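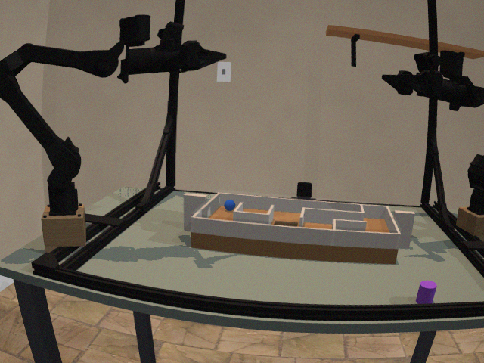

The technician who looks after the two-armed cell at Skurden has a desk in the next room, but she is not often at it. When I came to Finholm in December she was sitting on the floor with her back to the wall and a laptop on her knees, reading joint offsets aloud to herself.

"I read them aloud because my eyes skip," she said. "The six and the eight look the same to me after lunch."

The cell is called Winder, and it exists twice. There is the real one, with two black arms on a table with an aluminium frame, and there is the simulated one, which she must keep equal to it. The task at present is a maze box with a small blue ball inside. The arms should learn to tilt the box so that the ball travels through the corridors.

I asked which of the two needs more care. "The real one breaks, so people think it is the real one," she said. "But the simulated one goes wrong without any noise. If a base is moved by one finger on the real table, and I don't move it in the model, everything we train after this is a little bit false."

The bases stand on wooden blocks, and this was the first thing she wanted to talk about. The bolts through a block must be tightened again every 800 hours. "Wood is not steel. It gives way slowly under the arm," she explained. After each tightening she measures the distance from the block to the frame at both sides and writes the new values into the model.

She does the same with the camera unit on the left post. For these she has a routine of 6 positions, always in the same order, and she compares the picture from the model with the picture from the room. "First I look at the edges of the maze walls. If they agree, I go on to the rail. If they don't agree, I stop there and go back to the post, because very often it is the bracket."

The worst repair of last year was not in the arms at all. The ball in the model began to stick in the corners, only on some runs, and she searched for it through 4,000 logged trials. In the end she found that the inner walls had been given a wrong friction value, copied from an older box. "It was one line in a file," she said. "I was angry for two days, and then I wrote a check for it."

Her checklist now has 112 entries. Some are very small: the light direction, the purple cylinder at the front of the table, the switch on the wall. I wondered why a wall switch must be in a robot model. "The cameras see it," she said. "What the cameras see, I keep."

A second cell, Carnegie, will be installed in the same room in spring, and she will look after this one too. She has asked for metal plates under the bases. The answer has not come yet – "they say the blocks are working" – so she has ordered more bolts.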